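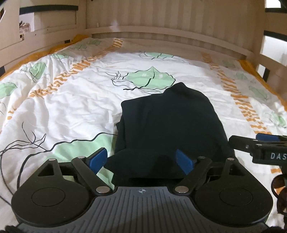 Tandton Bedding Care Survey

Answers from households about how they wash, dry, air and replace their bedding. The survey was run on paper and online in the town of Tandton. This file covers the second release.

Contents

responses.csv: one row per household, 1087 rows
items.csv: one row per bedding item reported by a household
codes.csv: the meaning of every code used in the other two files
form.pdf: the paper form, in English and Finnish
notes.txt: changes since the first release

Background

The first form was written by Anoma Bhattacharjee and Tiina Ojala for a study of home laundry and water use. It asked only about sheets and pillowcases. Duvets, mattress pads and blankets were added after the November trial, when many people wrote them in the margin anyway. The trial answers are not included.

Columns in responses.csv

household_id: random number, not tied to an address
people: number of people sleeping in the home
washer: own, shared, laundromat, none
dryer: same codes as washer
line: 1 if any bedding is dried on a line or rack
wash_temp: as marked on the form, cold, warm or hot
pets_on_bed: 1, 0 or blank
form_type: paper or web

Columns in items.csv

household_id: matches responses.csv
item: sheet, pillowcase, duvet, duvet_cover, blanket, pad
fill: down, feather, wool, synthetic, unknown
days_between: usual number of days between washes
age_years: age of the item, whole years

Missing values

Blank means the question was skipped. The code 99 in age_years means "don't know." Please remove it before taking averages. The fill column is blank for sheets and pillowcases by design. A total of 287 households skipped the question on wash temperature, most of them on paper, where it sits at the bottom of page two and is easy to miss.

Known problems

"Duvet" and "comforter" were treated as the same thing. Some people clearly did not agree, and a few listed one of each.

The web form, hosted on Zunlow, did not accept a value over 365 in days_between until it was fixed partway through. Rows entered before the fix may be too low.

Eleven paper forms had two different hands on them. They were kept as one household each.

Contact and use

Free to use with credit to the authors. Data entry was checked by Lewis Drummond. Send corrections to Nesma Benmoussa and give the household_id and the column name.

Last updated January 18, 2020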